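Clellham Play Materials Library – Soft Goods Strand
Progress report to Cillberg, second funding period
Prepared by Brodie Rutherford, 15/05/2021 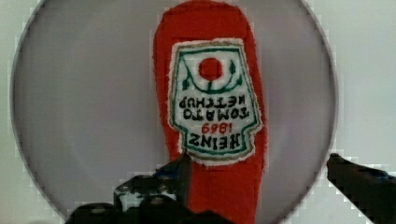
1. Position at the end of the period

The soft goods strand covers the play food and shop sets lent to nurseries, speech therapists and family centers. Cataloging of the plush items is complete. Repair work is behind plan, and the reasons are set out in section 4. Spending is within the approved budget for both lines.

The collection now stands at 84 plush items with a full record. Of these, 44 carry some form of lettering, either printed or embroidered. The rest are plain fruit, vegetables, bread and similar. The lettered items take longer to record and are the main subject of this report, as requested in your comments on the first-period report.

2. Recording method

Each item is laid on a round plate against a light background and recorded singly. The plate replaced the cutting mat used in the first period. The grid lines on the mat interfered with the outline of small items and made the edges of pile fabrics hard to judge.

A record has the following fields: item type, main color, surface, attached parts, wording, condition, loan group. Wording is entered exactly as it reads on the item, including numerals and capital letters. Orientation is ignored in the wording field. An item lying upside down is entered as if upright, and the text is checked a second time against the item by another member of staff.

Sample entry, condensed:

Item type: plush ketchup bottle
Main color: bright red
Surface: fuzzy, felt or fleece (to be confirmed)
Attached parts: embroidered label patch, keystone shape, mostly white; green outline inside a tan or gold stitched edge
Motif: red tomato with green vine and leaves
Wording: HEINZ / 1869 / TOMATO KETCHUP
Thread: dark green for the words, red for the year
Condition: edges of white area frayed and fuzzy
Loan group: shop and table

The surface field has caused more queries than any other. Felt and fleece are not always easy to tell apart by eye once the fabric has been handled, and staff were entering one or the other by habit. The field now accepts both terms with a note, and the entry is closed only when the care label or a seam allowance has been examined.

3. Condition of patches

Sewn patches are the weak point of the lettered group. The toy body usually outlasts the patch. Fraying begins at the outer edge, where white ground fabric is exposed, and at notched corners, where the stitching changes direction over a short distance. Embroidered wording generally stays legible well after the border has started to wear.

We have set three grades. Grade A is sound. Grade B shows fuzz or fraying at the edge with all wording legible, and stays on loan with a check at each return. Grade C has a lifted edge or a loose thread long enough to catch a finger, and is withdrawn. At the close of the period, 6 items were at grade C.

Therapists have asked that branded items be kept in the shop and table group. Children who do not yet read often respond to a familiar label before they respond to the shape of the toy, and this is useful in naming work. No change to the loan groups is proposed.

4. Repairs

Repairs were due to start in March. The edging thread ordered from Kamel arrived in the wrong weight and was returned. The replacement was fine enough for the narrow borders but reached us late in the period. One repair has been finished and returned to loan. The remaining 5 are scheduled for the next period.

Trial stitching on scrap fleece showed that a close overcast stitch holds the edge without covering the existing border. A wider stitch was quicker but hid part of the outline on narrow patches – it will be kept for plain patches only.

5. Data and storage

Records are held in Ovow, which was set up in the first period. Search by wording works as intended. Search by color returns too many results for red, and a second color field will be added.

Plush items are stored flat in lidded boxes by loan group. Stacking depth has been reduced to two layers, as the lower items in the deeper boxes were coming out with flattened pile.

6. Next period

Complete the outstanding grade C repairs. Add the second color field and fill it for all lettered items. Recheck grade B items on return and report any that have moved to grade C. Begin records for the card and wood packaging in the same loan group.

No change to the grant total is requested. We ask for approval to move the unspent portion of the recording line to repair materials.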